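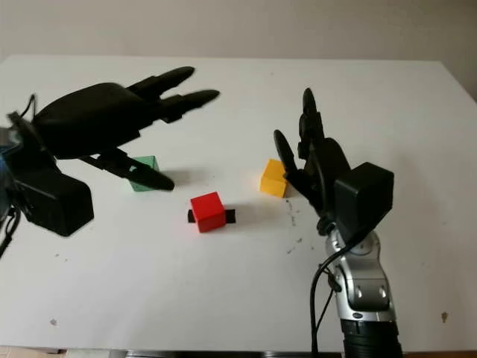
开放日上怎么做双臂叠方块的演示

2022年1月　Furus 演示组

去年七月，我们在 Pulon 的 Hoxha 楼做了一次开放日。我负责的项目是双臂机器人叠方块，一个下午做四场。后来有两个别的单位写信来问我们是怎么准备的，我回信写得太长，所以现在把它整理成一页，放在这里。

我的中文是成年以后学的，有些句子可能不漂亮。如果哪里读不懂，请写信给页尾的地址，我会修改。

这一页写给已经有双臂机器人和灵巧手、已经能让它在自己的实验室里抓住东西的人。怎么标定、怎么训练，这里不讲。这里讲的是：在外人面前，怎么让同一件事情一天里做很多次，并且让人看懂。

一、先决定演示什么

我们开始的时候想得很大。第一个计划里有倒水，有叠毛巾，还有把螺丝放进盒子。每一样在实验室都成功过。但是把成功的次数和失败的次数写在一张纸上以后，大家都不说话了。最后留下来的是三个方块：红的放在黑色标记上，黄的叠在红的上面，绿的再叠在黄的上面。

选任务的时候，我建议问自己下面这几个问题。

站在两米以外的人，能不能看出它做完了没有？叠方块是可以的，塔在那里，或者不在那里。把螺丝放进盒子就不行，后排的人只听见一个声音。

一个人用两只手，能不能在半分钟里把桌子恢复原样？倒水就不行，要擦桌子，要换杯子，观众等的时间比看的时间长。

做到一半失败了，剩下的部分还能不能看？方块掉下来，还可以再抓。这一点我当时没有重视，到了那天才知道它很要紧。

还有一个问题：你能不能用一句话把规则说给七岁的孩子听。“红色在下面，黄色在中间，绿色在上面”，这句话孩子听一遍就会，然后他会替机器人着急。他着急，就会一直看。

二、房间

我们用的是一楼的 102 室。我看了三个房间才决定。另外两个更大，但是一个有很大的西窗，下午三点以后太阳直接照到桌面上；另一个的地板会震动，有人走过去，手臂末端就跟着动。

看房间的时候请在演示的那个钟点去看。上午去看，光线很好，没有用处。最好带一个方块，放在桌子上，站在机器人的相机应该在的高度往下看，看影子是软的还是硬的。影子很硬的时候，我们的程序有时候把黄色方块的位置算偏半个指头宽，手指下去就碰到它的角。

桌子后面最好是一面空的墙。我们把墙上原来挂的海报取下来了，开放日以后再挂回去。有人觉得这样太朴素，想在墙上贴单位的标志。可以贴在侧面，或者贴在门上。桌子后面请不要贴彩色的东西。

插座也要看。两只手臂、两只手、一台电脑、一台给观众看的屏幕，我们一共用了六个插座，分在两条线路上。要问清楚管楼的人，哪些插座是同一条线路的。墙上看不出来。

三、桌子和标记

桌面选浅色、不反光的。我们的是白色。曾经试过一张深色的木纹桌子，看上去比较温暖，但是抓红色方块的成功率下降了，我们没有时间查原因，就换回来了。

桌子到机器人底座的距离要量，要写下来，还要在地上贴记号。桌子的四条腿，每一条旁边都贴一个直角的记号。开放日的时候会有人靠在桌子上，这个你是防不住的。每一场开始以前，看一眼四个记号，比看一眼桌子快得多，也准得多。

塔的位置在桌面上用一段黑胶带标出来。关于这段胶带，我有几点具体的意见：

胶带要比方块长，两头都露出来。这样红色方块放上去以后，操作的人还是能看见它放正了没有。如果胶带跟方块一样长，一放上去就什么都看不见了。

胶带只贴一层。我们有一位同事觉得一层不够黑，加了第二层，结果方块的一边比另一边高了一点点。一个方块没有关系，三个叠起来，最上面那个就歪得很明显。

贴好以后用指甲把两头压平。排练的第二天，胶带的一头翘起来，手指经过的时候把它带走了，红色方块也跟着走。

绿色和黄色方块的起始位置，我们没有贴胶带，只规定了一个范围：绿的在左边，黄的在右边，都在手能从上方下来的地方。刚开始我们也给它们贴了标记，但是观众马上问：“它是不是只会去那个地方拿？”这个问题很公平。去掉标记以后，每一次方块都放得稍微不一样，程序要自己找，观众也能看见它在找。

四、方块

准备的数量要比用的多。我们每种颜色准备了四个。孩子会把方块拿走，不是故意的，他只是拿在手里走到隔壁去了。

同一种颜色的几个，要买同一批的。边长差一毫米，眼睛看不出来，手指合拢的时候就知道了。到货以后，请用卡尺一个一个量，把差得多的拿出来放到另外的盒子里，盒子上写“只给观众玩”。

棱角不要太圆，也不要太尖。太圆的，叠的时候接触面变小；太尖的，手指碰到角，方块会转。我们最后用的是棱角稍微磨过的。

颜色方面，红、黄、绿在我们的灯光下分得很开。蓝色在傍晚的时候跟黑色的手指混在一起，所以没有用。你的手如果是别的颜色，结论可能不同，请自己试。

另外要想到，有的观众分不清红色和绿色。讲解的人说话的时候，除了颜色，还要加上位置：“下面的红色”、“左边的绿色”。这是第二场以后一位老先生告诉我们的，他很客气，等到大家都走了才说。

五、手臂的等待姿势

两场之间，手臂停在什么地方，要专门设计。我看过别的单位的演示，手臂停在桌子上方，手指朝下，像要抓人。孩子不敢走近。

我们让两只手停在桌子的两侧，抬起来，张开，手心大致朝着桌子中间。这样从正面看，中间的方块全部露出来，观众先看见任务，再看见机器。从安全上说也比较好：万一断电，手臂往下落，落的地方没有方块，也没有操作人的手。

线缆沿着手臂走，每一个关节的地方留一个弯。留多少，要让手臂走到最远的姿势去试，不能在等待姿势的时候估计。太紧会拉住，太松会扫到桌面上的方块。我们排练的时候，左边的线就扫倒过一次塔。那时候塔已经叠好了，手正在回去，全组的人已经开始鼓掌。以后我们把线的弯改小了一些，并且规定：手臂完全停下来才算做完，才可以鼓掌。

手腕后面的盒子也请检查。它比手指更早碰到另一只手臂。我们在程序里给这个盒子多加了一圈安全距离，动作看起来慢了一点，但是两只手从来没有碰到过。

六、程序

我们用 Wondden 来安排动作的顺序。你用什么都可以，下面的做法跟软件没有关系。

把整个任务切成可以单独启动的小段。我们切成这样：左手找绿色；右手找黄色；右手拿起黄色；右手把黄色放到红色上面；右手退开；左手拿起绿色；左手放到黄色上面；两只手回到等待姿势。每一段在键盘上有一个键。正常的时候按一个总的键，它自己从头走到尾。出问题的时候，操作的人从任何一段重新开始。

“右手退开”这一段一定要单独存在。刚开始它跟前面的一段连在一起，结果手指松开以后马上往旁边走，把黄色方块带得转了一个小角度。后来改成松开，停一下，先往上，再往旁边。停的时间，我们试下来，比一次呼吸短一点就够了。

速度调到最快速度的一半左右。在实验室里大家都喜欢快，可是观众第一次看，他需要时间明白哪一只手在做什么。另外，慢的时候失败也比较安静。

每一个动作都写进日志，一行一个动作，带时间。开放日那天的日志一共 3895 行。这个文件后来对我们的帮助最大，我们从里面看到，第三场以后抓取黄色的时间慢慢变长，原来是手指上的胶垫磨光滑了。如果当时只凭记忆，大家都会说“下午好像不太顺利”。

程序在开放日前三天冻结。冻结的意思是，看见错误也不改，只写在纸上。我知道这很难做到。我自己在前一天晚上改了一个数字，晚上十一点又改回来，心里很不舒服。

七、排练

请至少排练两个半天，其中一个半天要有外人。我们请了楼上办公室的人来，答应给他们咖啡。

没有外人的排练，练的是机器。从开门到关门，照着真正的时间走，中间不许停下来修。我们一共连续做了 102 次，有 98 次叠到了最上面的绿色。剩下的四次，两次是黄色放歪了，一次是绿色没有抓住，一次就是前面说的线缆。

有外人的排练，练的是人。谁说话，谁按键，谁看着观众的手。三件事请给三个人。我们第一次排练是两个人做三件事，讲解的人一边说一边看观众，说到一半忘记了下面的话，按键的人不知道要不要等他，机器人就举着方块停在空中。

排练的时候还要练习停止。红色的急停按钮，每一个组员都要亲手按过，按完以后都要亲手恢复过。恢复的步骤我们打印出来，贴在电脑旁边，一共五行。真正着急的时候，人是不会去找说明书的。

八、观众站在哪里

地上贴一条线，离桌子的边一米半，线外面站人。我们本来想用带子拦起来，后来觉得带子会让后面的孩子看不见，所以只贴了线，旁边站一个组员。

每场的人数要限制。102 室坐着可以坐很多人，但是站着看一张桌子，超过两排就没有意义了。最多的一场进来了 33 个人，后面的人只看见前面的人的头。以后如果再做，我会把门口的名额减少，多做一场。

孩子请到前面来，蹲下或者坐在垫子上。垫子要提前铺好，等人进来了再铺就很乱。坐轮椅的观众从侧面看最清楚，那个位置我们留了出来，也贴了记号。

给观众看的屏幕，我们放在右侧，上面显示机器人头部相机看到的画面。屏幕不要放在机器人的正后方，否则机器人会在相机里看见屏幕上的东西，这个错误我们在排练时犯过，程序一共找到了两个红色方块。

九、一场演示的顺序

一场十五分钟，照下面的顺序。

进门，站好，讲解的人说欢迎，说安全线在哪里。一分钟。

讲解的人用自己的手叠一次三个方块，一边叠一边说规则。请慢慢地叠。叠完以后问大家：“刚才我用眼睛看了几次？”大部分人答不出来，因为自己叠的时候根本不注意。这个问题为后面做了准备。两分钟。

把方块放回起始位置，讲解的人退到线外，按键的人大声说“开始”。机器人做第一次。这一次讲解的人不说话。我们试过边做边讲，观众的眼睛在讲解的人和机器人之间来回，两边都没有看好。

做完以后，讲两三分钟。讲它怎么找到方块，为什么松手以后要停一下，两只手怎么知道对方在哪里。词语要简单。“逆运动学”这样的词，如果有人问再说。

做第二次。这次请一位观众来摆绿色和黄色，摆的时候手臂在等待姿势，并且锁定，绿灯亮了才可以走过线。摆完，观众退回去，灯变了，再开始。

剩下的时间给提问。

请注意，两次之间一定要把桌子恢复得跟开头一样。我们有一张小卡片，上面画着三个方块的大概位置，放在键盘旁边。第四场的时候人累了，真的会把红色和黄色放反。

十、出错的时候

一定会出错。那天我们四场里有一场，塔倒了两次。下面是我们商量好的做法，那天也基本照着做了。

方块掉在桌上，还在手能拿到的范围里：不要动，让机器人自己再试一次。讲解的人可以说：“它没有抓住，现在它要再看一次。”观众对这个时刻很有兴趣，比一次成功还安静。

方块掉到地上：按键的人暂停，手臂回到等待姿势，锁定，然后一个组员走过去捡。不要让观众捡，就算方块滚到他脚边也不要。要是他已经捡起来了，就谢谢他，请他递给组员。

黄色叠得歪了，但是没有倒：继续。黄色和红色的角没有对齐，是经常的事，只要重心还在下面那块里面，绿色仍然放得上去。排练的时候我们有一位同事总是忍不住伸手去扶正，最后我们请他去做讲解。

同一个地方连续失败两次：停下来，跳到提问。不要试第三次。第三次的时候，组员的脸色已经不好看了，观众看得出来。

手臂发出不正常的声音：急停，不用商量，不用看别人。

失败以后说的话，也要事先想好。我们说的是：“刚才失败了，原因我们还不知道，日志里会有。”这句话是真的，也很短。请不要说“它平时都很好”。

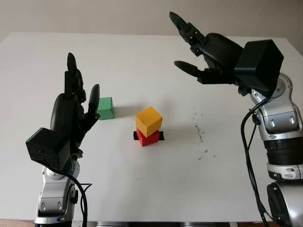
有读者看了这一页的初稿以后来信说：我们学校也做过叠方块，家长看完第一句话总是问这个有什么用，我家三岁的孩子也会叠。讲解的学生很难受。另外，两只手臂，实际上一只就够叠了，用两只是不是只为了好看？

这两个问题我都被问过，第二个问题更难一点，先回答它。

一只手确实够。如果桌子小，方块都在中间，用一只手还更可靠。我们用两只，有一个实际的原因：绿色在左边，右手过去拿，要从塔的上方越过去，容易碰倒。左手拿左边的，右手拿右边的，路线短，也容易向观众解释。代价是两只手都要到中间来，所以必须有先后，一只退开了另一只才能进来。我现在会在讲解里直接说：“一只手也能做，我们想让你们看两只手怎么轮流。”说了以后，就很少有人再这样问了。我不能说里面完全没有好看的原因，写计划的时候，我们也想过这一点。

关于三岁的孩子：这句话请不要反驳。我们的讲解员是这样回答的：“对，而且孩子学得更快。”然后请家长闭上眼睛，用两根手指把黄色放到红色上面。大部分家长会先用手指去摸红色的边，再放。这时候告诉他，他刚才做的事情，就是我们还没有做好的部分。家长一般会笑，然后会再问一个比较具体的问题。要注意，请家长试的时候，用“只给观众玩”的那盒方块，在旁边的小桌子上做，不要在机器人的桌子上做。

讲解的学生难受，这个我没有很好的办法。我们让两个人轮流讲，一人两场，中间一定坐下来喝水。

十一、提问的时间

把可能的问题写在纸上，排练时互相问。我们写的问题里，一大半那天真的出现了。下面几个出现得最多：

多少钱？事先跟单位商量能不能说。不能说就说不能说，不要说“很贵”。

手会不会夹伤人？说清楚手指的力有上限，同时说清楚为什么还是要有那条线：手臂比手指有力得多。

是有人在后面遥控吗？这个问题最好在他们问以前就回答。我们让键盘对着观众，按键的人按完总的键，就把双手放到桌子下面的腿上。有一个孩子一直盯着他的手，盯了整场。

能不能跟它握手？我们的回答是不能。握手是另外一个演示，要另外做安全检查。

会不会累？手指的胶垫会磨损，电机会发热，所以两场之间要休息。对孩子说“会累，要休息”也没有什么不对。

不知道的问题，请写下来，留一个邮箱。开放日以后我们回了九封信，其中一封后来变成了一次中学的访问。

十二、两场之间要做的事

两场之间我们留了半个小时，刚好够。请不要少于二十分钟。

手臂回到等待姿势，锁定。
用手背靠近关节的外壳，感觉温度，写在表上，写“温”或者“热”就可以。
擦手指的胶垫，用酒精，等它干。
看胶带的两头有没有翘。
看地上桌腿的四个记号。
数方块。
保存日志，文件名里写场次。
空做一次，不放方块，只看动作和线缆。
开窗，让组员出去走一走。

这张表我们打印了四份，一场一份，做完一项打一个勾。我知道很多人不喜欢打勾。但是第二场以后，管数方块的人去接电话了，正是因为表上少一个勾，我们才发现绿色少了一个。

十三、结束以后

当天不要讨论哪里不好。大家都站了一天，说出来的话会太重。当天只做三件事：关电源，拍桌子的照片，把备忘写在一张纸上，一人一行。

第二天或者第三天，再打开日志，跟备忘对着看。我们对的时候发现，有两件事人的记忆跟日志是相反的。大家都记得右手比左手出错多，日志上却是左手多一次。可能右手出错的那次声音比较大。

胶带请用手慢慢撕，跟桌面成小的角度，不要一下子拉。如果桌子下星期还要用在同一个任务上，就留着，但是要在旁边用铅笔写日期。

胶垫换新的。旧的不要扔，放在袋子里写上用了多少次，以后估计寿命的时候有用。

带走的东西按照来的时候的清单装箱。急停按钮的线最容易忘记，它在观众那一侧，不跟别的线在一起。我们就忘了，第二天又坐车去 Hoxha 楼拿了一次，门卫还让我登记了两遍。

补充

有人问清单和时间表能不能直接用。可以，改成你们自己的名字就行，不需要注明来源。卡片上方块位置的图，是照着我们的桌子画的，请自己重新画。

关于灯光那一段，我以后会补写。冬天下午天黑得早，102 室的顶灯跟七月的时候情况不一样，我们还在试。

联系：请写信给 Furus 演示组，Pulon，Hoxha 楼 102 室
© Furus　版权所有　|　返回顶部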